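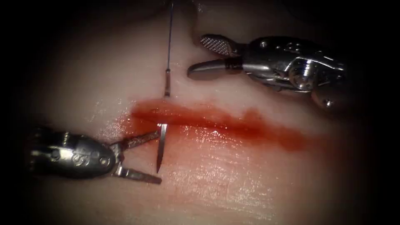
Monthly safety walk, Hornik Day Surgery, ground and first floors
Walked by: me (Venkatesh Chowdary), with Rawan Khoury from 10 until the fire panel rang her away
Date: July 31, 2023

Key: OK = fine, leave it. FIX = job logged. WATCH = look again next month.

CORRIDORS AND EXITS

1. Fire doors close and latch on their own: FIX
All good except the one by the linen store, which stops a hand's width short and just sits there looking at you. I think the closer arm needs adjusting. Please don't wedge it in the meantime, I found a folded menu on the floor beside it and I have my suspicions!

2. Exit signs lit: OK
Even the one near the back stairs that we all gave up on in autumn. New fitting, lovely and bright.

3. Exit paths clear: FIX
Two wheelchairs and a linen trolley parked across the rear exit. Rawan moved them, and they were back when I came past after lunch. I'd like some yellow floor tape there, and if that doesn't do it I'll be standing there in person.

4. Floor condition: WATCH
Vinyl is lifting at the seam outside recovery. You can feel it under your shoe if you shuffle (I shuffled). Not a trip yet, but a trolley wheel will catch it sooner or later.

5. Extinguishers in place and tagged: OK
The cabinet beside reception had a pot plant in front of it. Plant now lives on the other side of the desk and seems happier for the light.

THEATRE SUITE (walked before the first list)

6. Power boards off the floor: FIX
One in the anaesthetic bay, tucked behind the bin where it can get mopped. It needs a wall bracket, job number 567.

7. Test tags in date: OK
All in date apart from a desk fan in the tea room, which had no tag at all. I've taken the fan. It's in my office, it isn't confiscated forever, and you can have it back once the electrician's been.

8. Sharps containers below the fill line: OK
Much better than last month, thank you to whoever is doing the Friday swap. Lids on, brackets tight, nothing poking out of the top.

9. Spill kits complete: FIX
Kit outside theatre 2 was missing its scoop and had a single glove in it. The one in recovery was full and sealed. Spare scoops are in the bottom drawer of the dirty utility, under the old signage.

10. Eyewash station runs clear: OK
Ran it for the full time and wore a fair bit of it. The nozzle caps are a bit stiff but they pop off.

11. Doors to the sterile store closed: OK
Shut both times I went by.

STORES AND PLANT

12. Shelving fixed to the wall: WATCH
The tall Prarkier unit at the back has a wobble I don't care for. The shelf plate says 225 kg per shelf and we're nowhere near that, so I'd say it's the wall anchors. Heavy fluids cartons down low please, waist height or under.

13. Clearance below sprinklers: FIX
We stack to 300 mm below the ceiling in one corner and it should be 500. I know space is tight. The Zivmont cartons can go in the cage downstairs, there's a whole bay free since the old beds went.

14. Gas cylinders restrained: OK
Chained, full and empty separated, signs readable. Best it has looked since I started here.

15. Plant room locked: OK
Locked so well that I had to go back for the key.

OUTSIDE

16. Car park lighting: FIX
Light out over the staff bays, and at this time of year it's properly dark when the late crew heads home. Villanueva Electrical have the job and say Thursday. Until then, walk out in pairs or ring the front desk for company.

17. Ramp and handrail: WATCH
Handrail is solid. The grip strips on the ramp are wearing smooth at the bottom bend, right where people turn. I'd like them replaced before November so we're not doing it in the heat.

18. Bins and waste cage: OK
Clinical waste cage locked, general bins closed. There's a magpie who has worked out the recycling lid, so push it right down until it clicks.

CARRIED OVER FROM LAST TIME

Hot tap in the staff toilet: done, and no longer scalding.
Blind cord in the waiting room: done, cleat fitted up high.
Squeaky lift door: still squeaky. Rawan has rung twice, I'll have a turn this week.

Anything I've missed, put a note in the blue tray or ring me on extension 174.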